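Bedroom clear-out, part 2: the knitwear

Posted 17 Jan 2023 by Noémie Carrier

Quick one, no time for a proper write up. Wardrobe is half done, sweaters came out first as they take up the most room and I wanted them dealt with before the Dimside boxes get here. Budget was 400 for the whole bedroom, storage included, and I've spent 322 of it allready. So no new drawers. Folding it is.

Bed as folding table, same as always. Biggest flat surface in the apartment.

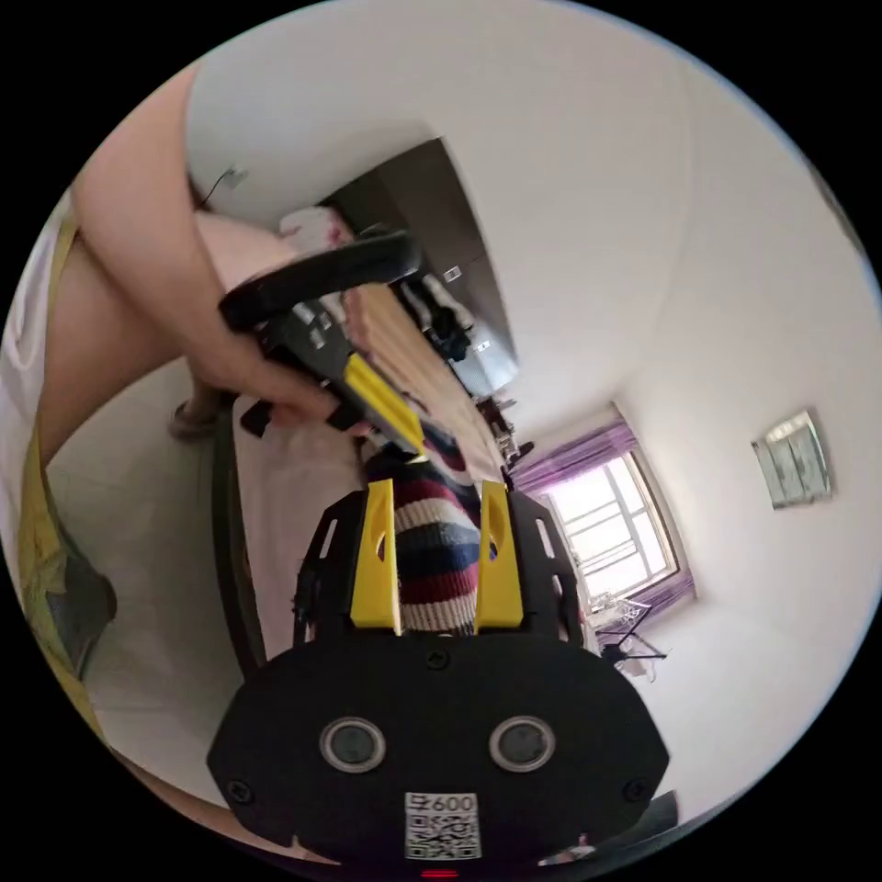

Stripes, held up and spread out on the bed.

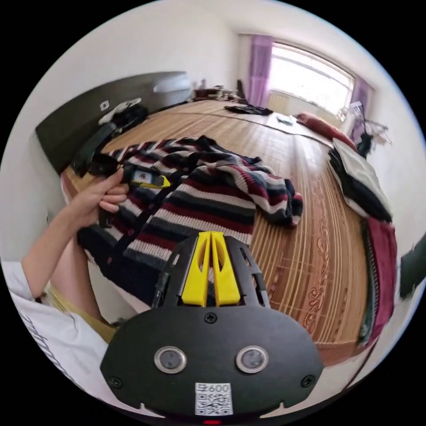 Photos: N. Carrier / Clorkis Home Notes

The striped one stays. Buttons down the front, so it's a cardigan really, but everybody in this house says sweater and I gave up. Fold I use for anything knitted: lay it flat, smooth it down, sleeves in, bottom up to the collar, then in half again if the shelf is shallow. Button it first or the front slides around on you.

No hangers for knits. Had one go at the shoulders last winter, little points sticking up, never came out even after washing. Shelf or box only.

The pile up by the headboard is the "deal with it later" pile. Mostly dark stuff. Will sort by who it belongs to and then by wash, in that order, tried it the other way round in part 1 and it was a mess.

Slat mat stays on the bed for folding, by the way. Knits catch less on it than on the blanket, and you can slide a folded stack accross to the end without it coming apart.

Chantelle Le Roux asked which boxes: Dimside, the low ones with lids, 17 inches deep. They fit under our bed with a bit to spare, measure yours first.

Part 3 is pants and the shelf over the door. February probably, if the boxes show up.

Filed under: bedroom, closets, folding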